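Visevbridge, 2/21/20

Pesel opens orders for Tran two-arm straw sorting cell

Pesel today opened orders for Tran, a bench-top cell with two robot arms for handling wrapped drinking straws. It is meant for catering suppliers and packing rooms where straws arrive loose and have to be laid lengthwise in trays before they go out.

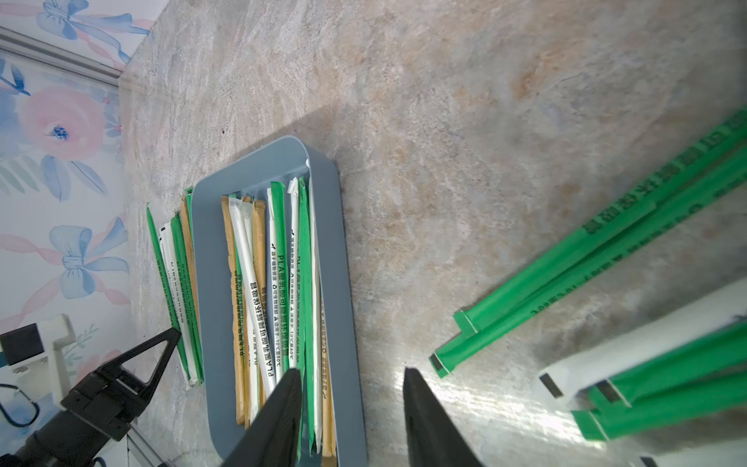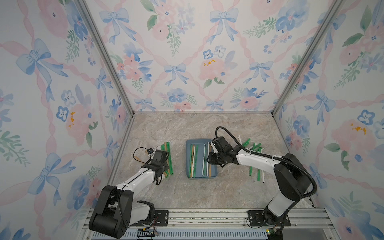
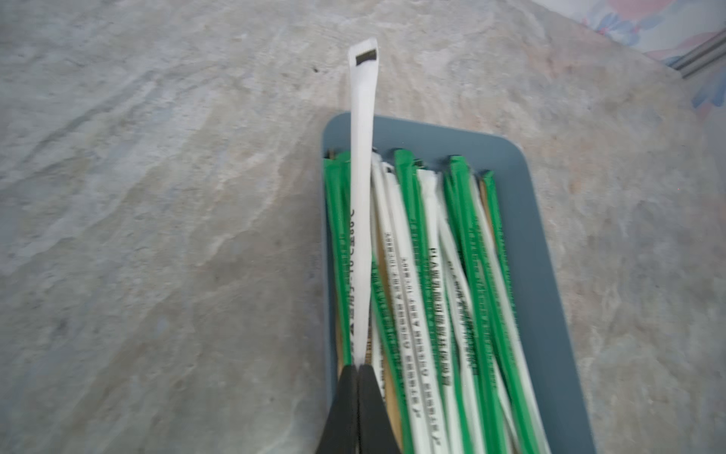
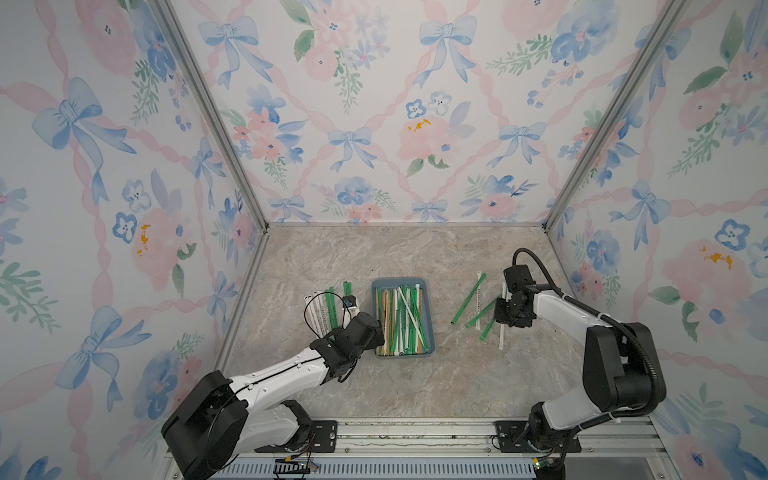 Wrapped straws and the blue-grey tray in the Tran cell, seen from the gripper and from the side.

Both arms are bolted to one aluminium rail along the front of the cell, so that either can reach the tray. Each carries a black two-finger gripper. The fingers close on the wrapper, and the software picks a grip point for each straw from the camera views. Mixed wrapper colours can be handled in the same run.

Straws are a harder part than they look. They roll, they cross over one another, and the crimped ends of the wrappers catch. Tran works one straw at a time and looks again at the pile after each pick - a slower method than a chute feeder, but one that accepts straws lying at any angle.

Setting up takes 45 minutes from unpacking to first pick. The operator places the tray, marks its corners on screen and starts the run. Tray positions are saved and can be recalled for later jobs. A change of tray size needs no new tooling.

The standard package includes the 2 arms, grippers, cameras, front rail, control software and 7 spare finger pairs. The worktop and side walls are supplied by the customer and may be of any finish. Cover is for 2 years, parts and labour.

Orders are handled by Pesel's Premley office. First deliveries are planned for July. Data sheets and mounting drawings are available on request from the same office.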